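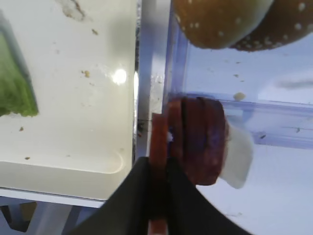

Neue Finger für die Burgerzelle: Umbau bei Plorkero geht in die zweite Runde

Wer mir hier schon länger folgt, kennt ja meine Schwäche für die Burgerzelle von Plorkero, und im April durfte ich endlich wieder hin! Diesmal ging es um die Wartung, und ich gebe zu, dass ich das fast spannender finde als die Vorführungen. Wendy Stockdale betreut die Zelle seit dem Aufbau und hatte mir versprochen, dass ich beim Fingerwechsel zuschauen darf. Los ging es um 6 Uhr morgens (sie ist dann wach, ich nicht so richtig).

Der Anlass ist schnell erzählt. Die Greiffinger, mit denen die Zelle bisher lief, haben nach ein paar Monaten Betrieb nachgelassen. Das Material wird an der Kante hart, und dann rutscht alles, was ein bisschen glänzt und fettig ist. Bei den Brötchen fällt das kaum auf, beim Patty sofort. Außerdem hat sich gern mal etwas Dünnes mit angeheftet, das beim Ablegen dann am falschen Platz landete. Die Fachleute von Sularance, die die Finger liefern, haben deshalb eine weichere Mischung geschickt, und die wird jetzt eingefahren.

Der Wechsel selbst ist erstaunlich unspektakulär. Zelle in Wartungsstellung, Luft ab, dann werden 2 Schrauben pro Finger gelöst, alter Finger runter, Auflage sauber wischen, neuer drauf. Das Drehmoment steht auf einem laminierten Zettel an der Tür, und Wendy schaut trotzdem jedes Mal nach. „Auswendig kann ich das schon“, meinte sie, „aber ich kann auch auswendig falsch liegen.“ Danach kommt der Teil, der richtig Zeit frisst: Der Greifpunkt muss neu eingelernt werden. Die weichen Finger geben mehr nach, also schließt der Greifer ein Stück weiter, und wenn man das vergisst, drückt er den Patty entweder platt oder lässt ihn unterwegs fallen. Beides habe ich an dem Vormittag erlebt, einmal davon direkt vor meinen Schuhen.

Für die Einstellung fährt die Zelle 40 Griffe hintereinander, und Wendy protokolliert jeden einzelnen. Hochkant greifen ist dabei die heikle Übung, weil der Patty dann nur an einer schmalen Fläche gehalten wird. Nach der ersten Serie hat sie die Schließkraft noch mal runtergenommen und die Anfahrt langsamer gestellt, dann lief es für mein Laienauge schon ziemlich ordentlich. Sie selbst war noch nicht zufrieden und will die Serie mit frisch geputzten Fingern wiederholen.

Putzen ist sowieso das große Thema. Krümel in den Schalen und Behältern sind ein Dauergast, und wenn die Kamera am Handgelenk auf eine spiegelnde Schale schaut, kann so ein Krümel neben einem Lichtreflex die Erkennung ganz schön durcheinanderbringen. Bislang wurde immer erst am Schichtende gewischt. Neu im Plan: Schalen und Behälter zwischendurch einmal leeren und auswischen, Kameralinse mit einem trockenen Tuch, Finger mit dem milden Reiniger, den Sularance empfiehlt. Bloß nichts mit Alkohol, davon werden die neuen Finger angeblich noch schneller spröde als die alten. Auch die Deckenlampe über der Zelle soll ein Stück versetzt werden, damit es weniger blendet. Da wartet man noch auf den Elektriker.

Und wie geht es weiter? Die Steuerung stammt von Sandhu, und von dort soll noch ein Update kommen, mit dem die Zelle beim Greifen selbst merkt, ob der Druck passt. Bis dahin bleibt es bei Handarbeit und Protokoll. Läuft die Wiederholung gut, bekommt auch die Schwesterzelle am Standort Tondale die weichen Finger. Ich habe mich für den Termin natürlich gleich wieder eingeladen, und Wendy hat nicht nein gesagt! Fragen zum Umbau könnt ihr mir bis dahin gern in die Kommentare schreiben, ich nehme sie dann mit.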